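Drei Schilder, eine Tür

Rirnunico. Ein Altbau, vier Etagen, die Haustür frisch gestrichen. Wer hier klingeln will, muss erst mal lesen. Da steht ein Name in Messing, eingraviert, halb weggeputzt. Darüber ein Streifen aus der Prägezange. Und ganz oben, mit Tesa, ein Zettel: »Ojala, bitte lang drücken«.

Kauko Ojala drückt nie jemand lang genug, sagt er. Dritter Stock, Werkstatt hinten raus. Er macht Schilder. Klingelschilder, Hausnummern, die kleinen Plättchen für Gegensprechanlagen. Seit 19 Jahren. Und sein eigenes – Papier. »Komm ich nicht zu.« Dann lacht er und sucht seine Brille.

Hausnummern waren lange eine Sache für Beamte. Gezählt wurde, was Steuern zahlen oder Soldaten beherbergen sollte. Mancherorts nummerierte man einfach durch den ganzen Ort, ohne Rücksicht auf Strassen, und wer später baute, bekam die nächste freie Zahl. Deshalb stand dann die 300 neben der 12. Der Postbote musste es eben wissen. Irgendwann kam die Ordnung, links ungerade, rechts gerade, und mit ihr das Emailleschild. Blau, weiße Ziffern, leicht gewölbt, damit das Wasser abläuft.

Genau diese Wölbung will heute wieder jeder haben. Ojala bekommt Anfragen aus Neubaugebieten, wo die Häuser noch nicht mal verputzt sind. Blau muss es sein. Alt muss es aussehen. Einer wollte Rost dazubestellen. Hat er abgelehnt, den Rost.

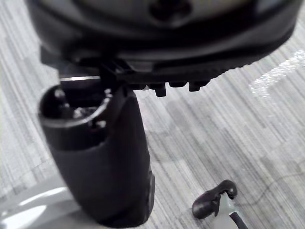
Schwarzer Kunststoff von unten: Sitzschale eines Bürostuhls mit Mechanik.

Emaillieren lässt er auswärts, bei Alvarado, einem Familienbetrieb mit zwei Öfen. Gefräst und graviert wird bei ihm. Messing, Edelstahl, manchmal Schiefer, den er nicht mag. Splittert. Der größte Auftrag bisher kam von einer Wohnanlage am Stadtrand: 935 Schilder, alle gleiche Schrift, alle gleiche Größe, nur die Namen anders. Im Mai ging die letzte Kiste raus. Bis dahin waren schon 3 Familien wieder ausgezogen.

Das ist überhaupt das Problem mit den Namen. Messing hält hundert Jahre, ein Mietvertrag selten zehn. Hausverwaltungen wollen darum Einschübe, Folie hinter Acryl, fertig in zwei Minuten. Die Firma Hestimeo verkauft inzwischen Anlagen mit Display, da tippt die Verwaltung den Namen am Rechner ein. Ojala hat sich so eine angeschaut. Gute Schrift, sagt er, schlechter Abstand. Bei »Tillmann« laufen die beiden l in das i rein. Er ärgert sich darüber länger als nötig.

Und dann die, die gar keinen Namen wollen. Werden mehr. Nur noch Initialen, oder eine Wohnungsnumer wie im Hotel. Die Paketboten fluchen. Im Erdgeschoss sitzt der Laden von Drakasport, Laufschuhe und Tennisbespannung, und dort stapelt sich, was oben niemand angenommen hat. Das halbe Haus holt abends seine Päckchen zwischen den Turnschuhen ab. Ein Schild dafür gibt es auch schon, von Ojala graviert, gegen ein Paar Schuhe: »Pakete nur bis 18 Uhr«.

Welche Schrift er für sein eigenes nähme? Lange Pause. Eine schmale Grotesk, vielleicht. Oder doch was mit Serifen, tief graviert, schwarz ausgelegt. Das Messing liegt zugeschnitten im Regal, die Löcher sind auch schon gebort. Fehlen noch zwei Schrauben – und der Name.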